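Handheld gripper loses pose when both units are close together

Posted in Data capture and teleoperation > Faults

Loubna Nasr
We run a pair of hand-held grippers for recording two-handed tasks. Each has its own camera, and each carries a square marker so that the other one can locate it. Pose comes from the camera plus the inertial unit, and the marker is used to tie the two tracks together afterwards.

Since we moved to a larger room in December, the relative pose between the left and right units jumps. It isn't drift. The track is clean, then the right unit appears to move sideways by up to 21 mm between one sample and the next, stays there for a while and jumps back. The policy trained on this data closes the jaws beside the object instead of on it. On Wednesday it drove the arm's finger into the fixture and tripped the torque limit, so I have stopped all replay on hardware until I understand the cause.

Already done: recalibrated both cameras, replaced both USB cables, reflashed the firmware, checked the marker size in the config against a steel rule. Same result each time. The old room was small with plain walls and no windows. Has anyone seen this after a change of room?

Diễm Ninh
Try cleaning the lens. We had something like it and it was a thumbprint. Also check that the marker hasn't started to lift at a corner, ours did when the room got warm.

Hryhorii Bilyk
A smear on the lens gives you noise or dropouts. It doesn't give two stable positions with a step between them. I would look at two things before touching the hardware again.

First, marker ambiguity. A single flat square seen small or nearly face-on has two pose solutions that fit the corners almost equally well. If your solver returns only the best one, it will flip between them when the light changes slightly. Log both solutions and both reprojection errors. If the errors are close together at the moment of the jump, you have found it. The fix in software is to reject the marker reading when the ratio of the two errors is under 2 and let the inertial track carry you over the gap.

Second, exposure. Fix it. With auto exposure on, a bright window behind the marker pulls the shutter down and the white border round the black square loses contrast. The corner finder then lands on the wrong edge. Our units sit at a fixed 3000 microseconds with the gain adjusted to suit, and we closed the blinds as far as they would go. Daylight still comes in between two of them and along the side windows, so the worst positions are the ones where the marker passes across a bright strip.

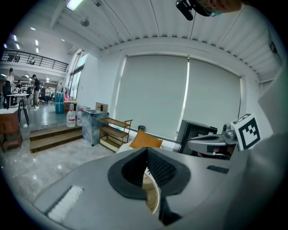

We also went through the recordings for anything that repeats. Ceilings with long parallel ribs are a poor surface for feature matching, because one rib looks much like the next and the tracker can lock on to its neighbour. A polished floor adds reflections of the lights, and those move when you move. Mask the top of the view, or start each take with a slow sweep past something irregular so that the map has decent features in it early on.

For the safety side, don't rely on the torque limit. Put a check in the replay script which refuses any step larger than the arm could make at your recording speed. It would have stopped your run before contact. Go back through the existing takes with the same check and throw out the ones that fail. Smoothing them only hides the step inside a ramp.

Loubna Nasr
Logged both solutions this morning. The two errors are nearly equal at every jump I have looked at so far, and auto exposure was on for the right unit only. I had set it on the left and never saved it to the other. Lens was clean, thanks all the same. The replay check is in and has rejected about a third of the December takes. Hardware stays off until I have re-recorded those.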